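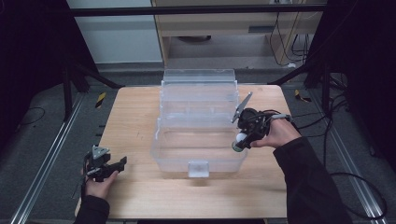
Costix replied:
The certified count for the Pukedholm council election has been posted. Turnout was 1,308, and 22 provisional ballots remain under review. The second seat cannot be declared before that review closes.

Zovach replied:
I must disagree with the previous post. The election code permits a provisional declaration when the margin exceeds the ballots outstanding. The clerk's notice is silent on the margin, and members should request it in writing.

Costix replied:
The code permits it -- it does not require it. In March two years ago the clerk waited, and neither party objected.

Xenos replied:
One party did object, and the letter is attached to the minutes. I take no position on the present count. I would ask that the review be open to observers from both parties, with some two hours of notice given.

Zovach replied:
Two hours is too short for observers who work outside the town. The notice should go out the day before.

Costix replied:
Agreed on notice. My view on the declaration is unchanged.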